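搬到古马霍尔姆的第三个月，我终于把那台电视挂上了墙。其实是房东挂的，我负责在旁边说“再高一点”，说到他不想理我为止。

先讲讲这个镇吧，不然后面的事你们听不明白。古马霍尔姆是个岛，靠一条渡轮跟梅夫登连着，一天开三班，风一大就一班都没有。岛上的人说话慢，走路慢，买一袋土豆能聊半个钟头。我是来躲一本写不完的小说的（对，就是我说了两年的那本），租的房子在迪米特里乌面包店楼上，每天早上五点准时被烤箱的铁门吵醒。

房东叫安嘉娜·埃卡纳亚克，住我对门。哦对，我上面写的“他”是她弟弟，房子归姐弟俩，弟弟管力气活，姐姐管收租和管闲事。她第一次来敲门，开口就问我：“你会不会下棋？”我说不会。她说那可惜了，转身就走，门都没让我关。

第二次来是十月的一个晚上，她抱着一个铁皮饼干盒，盒子上用油漆写着1216。我问这是什么，她说是信箱号，西德伍德邮局的，那邮局早拆了。

“里面有封信，是寄给你这间屋子的。”她说。

“寄给我的？”

“寄给屋子的。你住在屋子里，那就是你的。”

这个逻辑我到现在都没绕明白，可当时我居然点头了！她把盒子往我桌上一搁，又嫌我屋里灰大，念叨了一通，说黑亮亮的东西最藏不住灰，让我拿块软布，干的，别喷水。
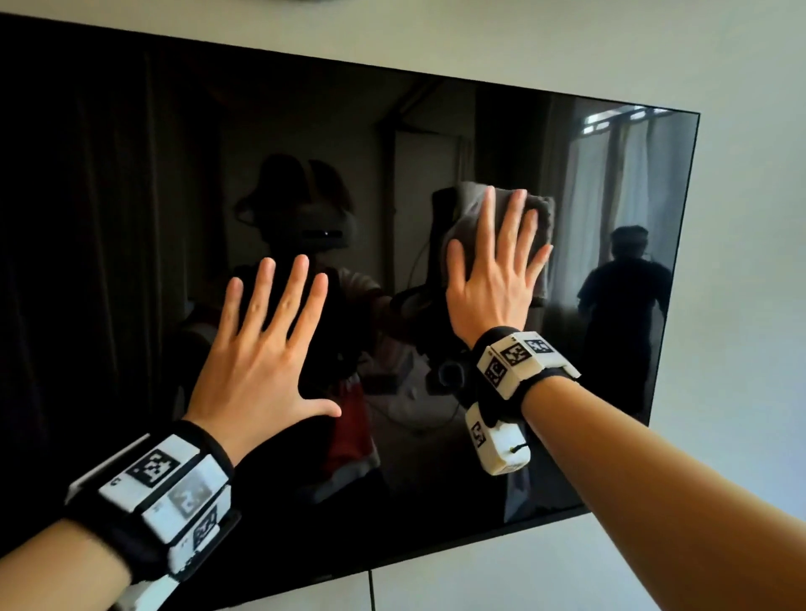
黑屏亮得像一面镜子

信没有封口。纸已经发脆了，字倒很精神，一笔一画都往右上角飞。开头是这么写的：“住在这里的人，你好。请你每个星期五晚上，在朝海的窗台上放一盏灯。”

没了。没有落款，没有为什么，背面只有一小块咖啡印子。

我把信翻来覆去看了好几遍，又跑去对门问安嘉娜。她正在剥豆子，头也不抬，说前面的房客都放的。放了多少年？六十年吧，她说，从她妈妈那时候就有人放。那是给谁看的？她把豆荚扔进桶里，说你问我，我问谁去。

我这个人有个毛病，人家越不说我越睡不着。那个星期我小说一个字没写，光琢磨这盏灯了。我想过是给渔船看的，可窗户对着的那片水全是礁石，没有船会走那边。我又想过是殉情故事，女的等男的，男的淹死了，写了半页自己都嫌土，删了。最后我跑到楼下去问烤面包的老头，老头想了半天，说：

“你那盏灯要是灭了，我可就不知道今天星期几了。”

好吧。

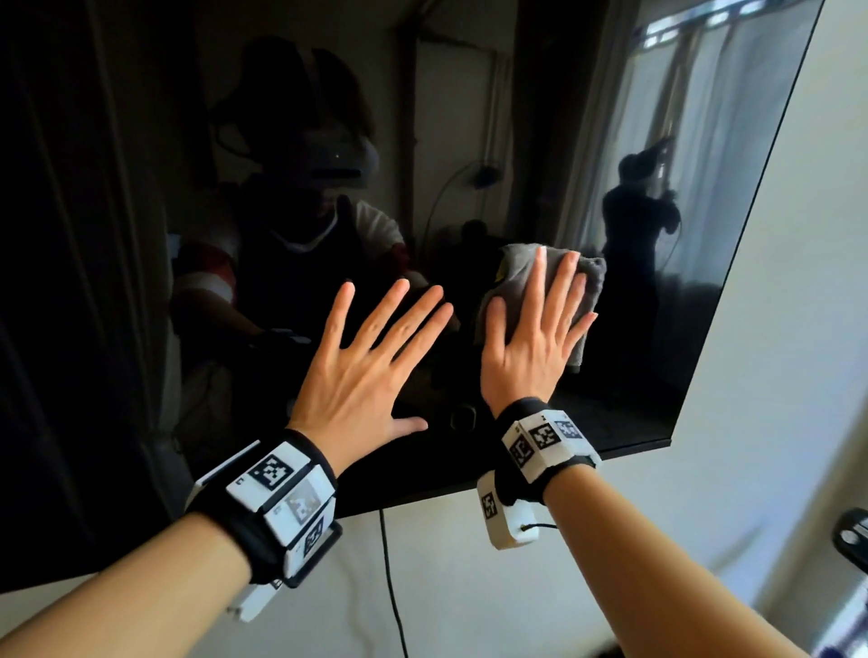

星期五傍晚我翻箱倒柜找灯。台灯插头太短，够不着窗台，手电筒又太像在抓贼，最后还是安嘉娜过来了，手里提着一盏老煤油灯，玻璃罩熏黄了半边。她说这是上一个房客留下的，上上一个房客也用它。她给我示范怎么剪灯芯，剪得齐齐的，火苗才不冒烟。我学得很笨，剪歪了两次，她就在旁边“啧”，那个声音啊，跟我外婆一模一样。

灯点起来以后，我们俩坐在地板上，谁都没说话。外面黑透了，窗玻璃上只有我们的影子，还有那团小小的黄光。我心想，就这样？六十年就为了这个？

然后对岸亮了。

我先以为是梅夫登的路灯，可那个位置我白天看过，就一片光秃秃的山坡，山坡上一栋矮房子，烟囱都塌了。光也是黄的，很小，稳稳地停在那里。我一下子爬起来，膝盖磕在暖气片上，疼得直吸气，指着窗外喊你看你看！

安嘉娜看了一眼，说：“嗯，今天晚了几分钟。”

“那边有人？！”

“有灯。”她说。

“有灯就有人啊！”

她想了想，拍拍裤子上的灰站起来，说那你哪天坐船过去问问嘛，回来也告诉我一声。她讲得好像托我顺路带一包盐。

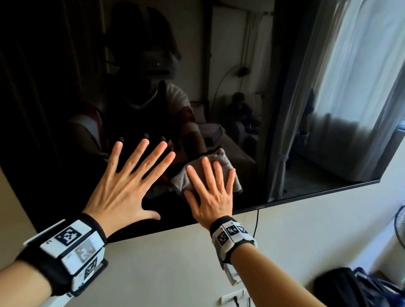 像是擦屏幕用的灰布，手掌摊平了按着

我到底没去。第二天渡轮停航，第三天也停，等到风小了，我坐在桌前写了一整个下午，写着写着天就黑了，肚子饿得咕咕叫才发现错过了末班船。下一个星期我又给自己找了别的理由，牙疼啦，下雨啦，面包店新出了一种放小茴香的圆面包啦。

小说倒是动了。原来的主角被我赶走了，换成一个剥豆子的女人，她什么都知道一点，什么都不肯讲完。我写到她替人剪灯芯那一段，忽然想起来应该也给下一个住在这里的人留个信，就找了张纸，写：灯芯要剪齐，煤油在水槽下面，对面有时候会晚几分钟，别着急。

写完放进那个饼干盒，盖子怎么都盖不严，我用胳膊肘压了半天。安嘉娜在对门喊，问我是不是在拆她的房子。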